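4.3 Connecting the load

The Wencombe 3000 supplies site offices, welfare cabins and temporary lighting through the outlet panel on the left side of the canopy. Carry out the steps below with the engine stopped and the main breaker at OFF.

1. Check that the trailer is level and that both wheel chocks are in place.
2. Drive the earth spike fully into the ground and tighten the clamp by hand, then with the spanner supplied.
3. Run the supply cable to the cabin inlet. Uncoil it completely before use.
4. Push the plug home and turn the locking ring clockwise until it stops.
5. Start the engine (see 4.1) and let it run for 3 minutes without load.
6. Set the main breaker to ON, then switch on the cabin circuits one at a time.

CAUTION: Do not connect the set to a building that is also fed from the mains unless a changeover switch has been fitted by a qualified electrician.

Kettles and water heaters draw a high current when first switched on. Allow 2 minutes between switching on one heating appliance and the next.
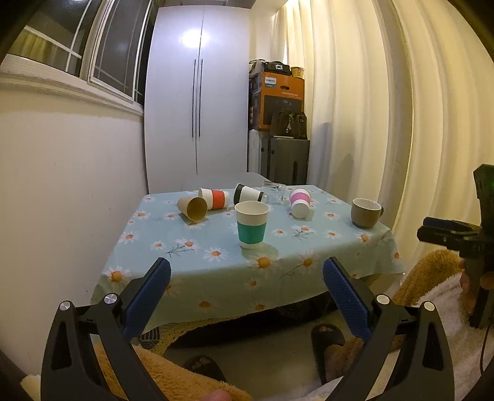

Fig. 6. Cups and mug on a cabin table.

If the breaker trips, switch off all cabin circuits before resetting it. A breaker that trips again with no load connected points to a fault in the cable or panel. Stop the engine and fit replacement panel part no. 3308 only after the cable has been tested.

Note: Sets delivered through the Hadthorpe depot have the outlet panel on the right. The steps are the same.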